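Put the Batteries Where the Power Lines Already Are

The old coal plant at Stustura has been shut for long enough that the rail spur has trees growing on it. The stacks are down. The substation is still there, humming behind its fence, with transmission lines running out of it in three directions. It was built to push a coal plant's worth of electricity across half the county, and now it does very little.

Two miles up the road, a company called Adon wants to build a battery storage project on farmland. It has asked for 40 acres, a new substation and a new line to connect it all to the grid. The county will probably approve it in November. I think the county should say yes to the batteries and no to the site.

I should say where I stand. I am in favor of storage. We have a lot of solar in this part of the state and more coming, and on mild spring afternoons some of it gets switched off for lack of anywhere to send it. Then at six in the evening everyone comes home, the sun is going down, and the gas plants start up. A battery that fills at noon and empties at dinner is a sensible thing to own. I don't need to be persuaded of that and I don't think most of my neighbors do either.

What I object to is building from scratch what is already sitting there. The hard part of any power project these days is the connection. Panels are cheap, batteries have become much cheaper, and the equipment can be delivered in months. Getting permission to plug in takes years. At Stustura the connection exists. The land is already industrial, the road can take heavy trucks, and the closest house is farther away than it is at the Adon site.

Adon's answer, given at the public meeting and again in its written reply, is that the Stustura land is contaminated and the ownership is messy. Both of those are true. The ash ponds are on the north side and will need looking after for a long time. The rest of the property was split when the plant closed, and part of it went to Pellegrini, a salvage firm that has been in no hurry to do anything with it. So a developer who wants the old site has to deal with the utility, the salvage firm and the state environmental office, while a developer who wants a bean field has to deal with one farmer.

I don't blame Adon for picking the farmer. Any company would. But that is exactly the kind of decision a county is supposed to push back on. The cost of the messy site falls on the developer, and the cost of the easy site falls on everyone who lives beside it and on the ratepayers who will help cover the new line.

Areeba Sial, who farms the next parcel over, made a point at the meeting that deserved more attention than it got. She said she had no quarrel with the batteries and would take a lease herself if the terms were right, but the new line would cross her drainage tile in four places and she had not yet been shown a drawing. The chair thanked her and moved on.

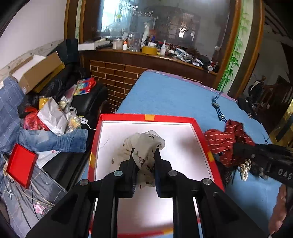

There is also the matter of jobs and taxes. Storage sites employ very few people once they are running. The real local benefit is tax revenue, and the county would collect that at either location. The school district around the old plant lost most of its tax base when the coal units closed. Putting the project back inside those boundaries would be a fair thing to do - and it would cost the county nothing.

Fire safety came up too, and I think it was overstated. Newer battery designs are spaced out and monitored, and the fire department has asked for training money, which it should get. Still, if you are going to worry about a fire, the old plant has a water main and two gates. The field has a ditch.

What I would like the county to do is fairly simple. Delay the vote by 200 days. Use that time to get the utility, Pellegrini and the state in one room and find out what a clean lease on the south side of Stustura would take. If the answer is that it can't be done, publish the reasons and approve the farm site with conditions on the line route. Adon has said that a delay would put its financing at risk. It may, but the company has already moved its own start date twice.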